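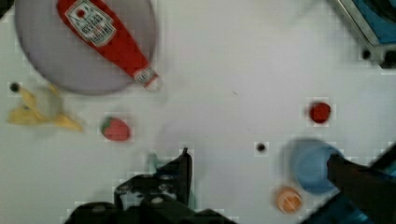
The Play Kitchen Table, Gallery 3

Hello again! It's August, it's too hot to go outside, and I've spent way too much of it thinking about pretend food. If you're new here, I keep these little galleries of toy kitchens because I love them, and because people write in and ask what goes with what. My own collection passed 600 pieces sometime in the spring (I have a list, and yes, it's on paper) and the Lirkora play group page where I post these has grown right along with it.

This one is all about the white table. I'm a big fan of a plain top for toy food. On a patterned cloth the strawberry just disappears, but on white it's the first thing you spot, and the lavender plate gets to be a color instead of a gray blob. The ketchup goes on the plate for now. I like it lying down, it looks like lunch got interrupted.

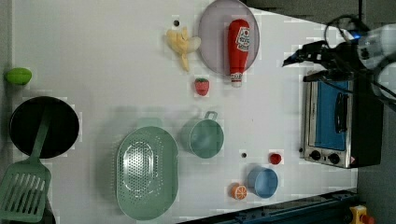
Now, the cookware. I'm very fond of the greens in this set. The colander is a soft mint with all those tiny holes, the slotted spatula matches it, and then the pot is a deeper teal, so it all goes together without being too matchy. The black frying pan is the odd one out and I wouldn't change it for anything. A pan should be black! My first play pan, a Bamura from a yard sale, was bright pink and I never believed in it for a second.

The toaster oven is the showpiece, of course. Silver body, glass door, two black knobs, blue inside. I've always had a weakness for knobs. Give me a toy with a knob on it and I'm seven years old again.

A few notes on the smaller things:

Banana. Peeled, with the peel splayed out. I prefer these to the closed kind, they've got so much more personality.

Strawberry. Red with a little green top. Put it near the plate and you've got dessert.

Orange. Just the cut half, with the segment lines showing. Good next to the light blue cup if you're doing a juice stand.

Lime. Bright green, and the best color on the table if you ask me. It lives near the frying pan.

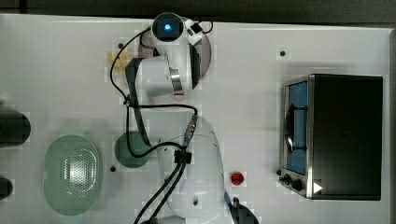
Plates and Bowls

I get more mail about plates than anything else (102 messages at last count, you people are wonderful). Most of you want to know if a big plate is worth the space, and I say go for it. A big one gives you room for a whole meal, or for one banana and a lot of drama. See-through colors are my favorite on white, the purples and greens especially.
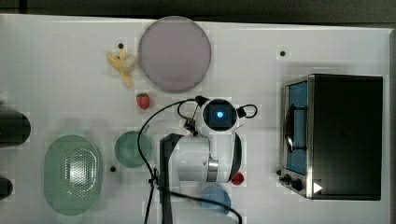 Chak-lun Tse
Gallery keeper and toy food collector

With the ketchup gone the plate gets all the attention, and I love it bare like this, just that pale mauve circle with the banana nudged up against its left side. And look at the strawberry, you can see the little seed dots! Next gallery will be breads and cakes, which I've been sorting every Wednesday evening on the living room rug. If you have a Hladun bread basket or any of the old Grander cake slices, please write and tell me about them, I'm still missing a few.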